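Teaching with the wrist: a conversation with Hanan Abu Hammour

Hanan Abu Hammour leads the teleoperation group at Brallora, where she and nine operators record household tasks for robot arms. Before this she taught physics in a secondary school, and she still speaks like a teacher. We talked in her office on 30 Jul 2024, with the door open so that she could hear the operators work.

I asked first how a person learns to drive the arms. "We begin with the hand, directly," she said. "You hold the arm, you move it, you feel how heavy it is and where the elbow wants to go. Only after this I give you the controllers." The first stage takes three days. Some people want to skip it, and she does not allow them.

Remote control is the larger part of the work. The group uses a leader and follower system called Twal, in which the operator moves two light arms and the robot copies them. The recordings go into Rundden, the software where each attempt is marked as kept or rejected. Since February they have kept 2914 demonstrations and rejected 338.

"People think the rejected ones are the ones where something falls," she told me. "No. If something falls and the operator picks it up calmly, I keep it. I reject when the operator hesitates in the air, because the model will learn to hesitate also." She showed me such a recording, in which the gripper stood over a towel for a long moment and moved a little left, a little right. I would not have noticed it myself.

I wanted to know which task gives the most trouble. She answered "laundry" before I finished the question. A cup has one shape, she explained, but a shirt has a new shape every time you touch it. New operators may need up to an hour before they produce one attempt that she likes.

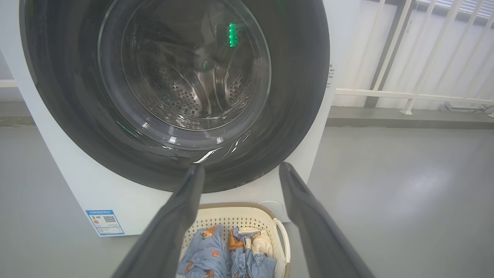
Laundry also has the difficulty of approach. Hanan asks her operators to decide the path of the arm before they move, and to judge it from the wrist camera instead of looking across the room. With the basket on the floor in front of the washing machine, and the clothes lying in it in two bundles, the operator has to think about the door as well, with both fingertips so near to its lower edge. "You have the big round door and you have the clothes under it, and your eye goes to the door," she said. "I tell them, look at the cloth. Where is the fold that you can take?" Light blue clothes with small animals printed on them are good practice, in her opinion, as the print helps the operator to see how the fabric turns.

We spoke also about money. Hireo, the company that finds operators for her, would like to pay for each finished demonstration. She has refused it twice. "If I pay by the piece, I receive pieces," she said, and she laughed — but she was serious about it. Her operators are paid by the hour and they stop for a break when their hands are tired.

My last question was whether a good operator can be recognized early. She thought about this for some time. Players of video games are fast in the first week, she said, and then many of them must learn to be slow. Her best operator at present was a tailor for many years.

A young man came to the door then and asked if she could look at a recording. She took her glasses and went with him.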